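3.2 Handling and Sorting of Green Vegetables

We came to the sorting task rather slowly, after several afternoons of watching how people at home in Claltstead put away their shopping and noticing how much of the work is done by the fingers before the eyes have caught up.

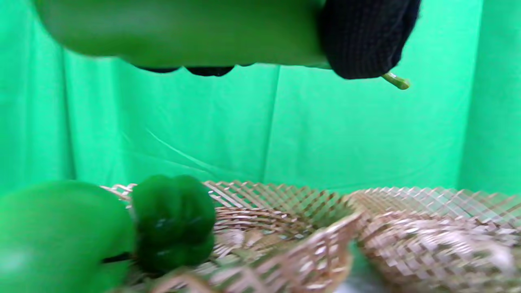
Figure 4. A green vegetable held in a gloved hand, stem end to the right, with two woven baskets side by side on the work surface.

The vegetable in Figure 4 is held at its stem end, with the fingertips curled underneath, and it is this manner of holding that we would like to dwell on for a moment. Long, smooth-skinned produce is a pleasure to look at and a bit of a nuisance to hold, and many of our 17 participants told us so quite cheerfully. Ramalho and Nasrallah kindly went through their comments with us, and the word "slippery" came up again and again — often from people who had cooked all their lives.

Baskets deserve a kind word too. In our early sessions at Galgate we used deep plastic tubs, and participants tended to drop things in from a height. With woven baskets they reached lower and set each piece down more gently, a change we had hoped for but hardly expected to see so soon. Gounder has suggested that the look of the weave invites this care, and we return to his suggestion in Section 4.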